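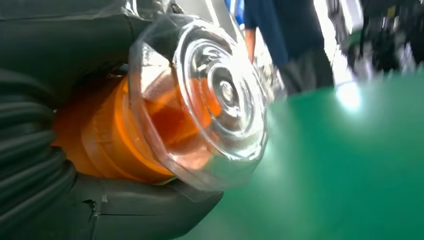
*Wrist camera, clear cup in the grip, green worktop.*

**wemisitz_lab**
Collecting teleop demos for cup handling on the Eveck arm. 200 episodes so far, all by remote control. The policy reaches well but closes too early and pushes the cup sideways. The cup is clear, and the orange shows through it. Would hand guiding give cleaner data at the grasp?

**ngjang**
It would for the grasp. With hand guiding you feel contact. With a leader arm and no force feedback you are judging contact by eye, and a clear wall is the worst case for that.

**torque_ripple**
Disagree. Hand guiding puts your forearm in every wrist view, and the policy learns the forearm. You already have someone's torso behind the cup in that one.

> you already have someone's torso behind the cup

**ngjang**
A torso past the far edge of the table is background. Vary who stands there and it washes out. A hand on the wrist joint is a different problem.

**Sang-wook Cho**
Before changing method, check your timestamps. On our Niltemon rig the gripper command was logged 44 ms ahead of the image. It looked exactly like early closing. Realigned, retrained, fault gone.

**wemisitz_lab**
Checked episode 2207 (the numbering carries on from the old set). Command leads the image there too. Not constant, though.

**torque_ripple**
Then stamp at the driver. A fixed shift won't fix jitter. And 200 is thin for a transparent object, we needed 3000.

**Sang-wook Cho**
We needed far fewer. Depends how much you move the cup between takes.

**wemisitz_lab**
Moving the stamp to the driver first. Staying on remote control until that's done.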